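Packing light for a long weekend, carry-on only

Leaving Thursday so this is quick. Same method I use every trip, bag ends up nearly 29 liters full. Mine's an old Khalaf, any soft bag works.

1. Clothes first
Roll tees, fold pants. Two tops per bottom. Jacket gets worn on the plane, dont pack it. Socks go in any gap you can find.

2. Liquids
One quart bag, top pocket. Decant everthing the night before. Shampoo bar if you have one, saves a ton of room.

3. Shoes
Wear the heavy pair. Slides are the spare, and they take less space nested than side by side. Try it on the counter before you try it in the bag.

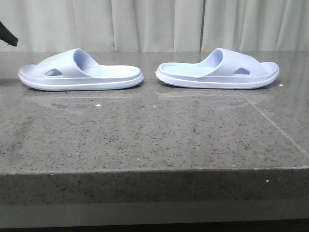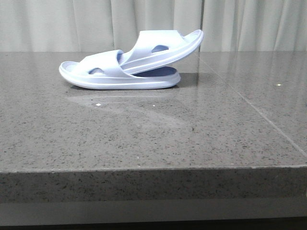
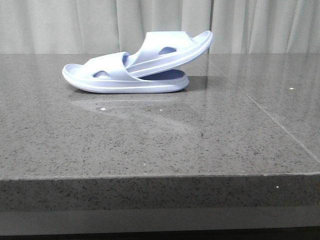

4. Chargers and papers
One cable, one plug. Passport in the outside zip, always same zip. Copy of the booking on paper too. Ruan Visser emailed to say put a power bank in here as well, fine, but check the label, has to be carry-on.

5. Weigh it
Bathroom scale, you holding the bag, then you without it. Subtract. Over the limit? Pull a pair of pants. You won't miss them.

Laundry bag goes in last, flat on top. Checklist for colder trips coming in May.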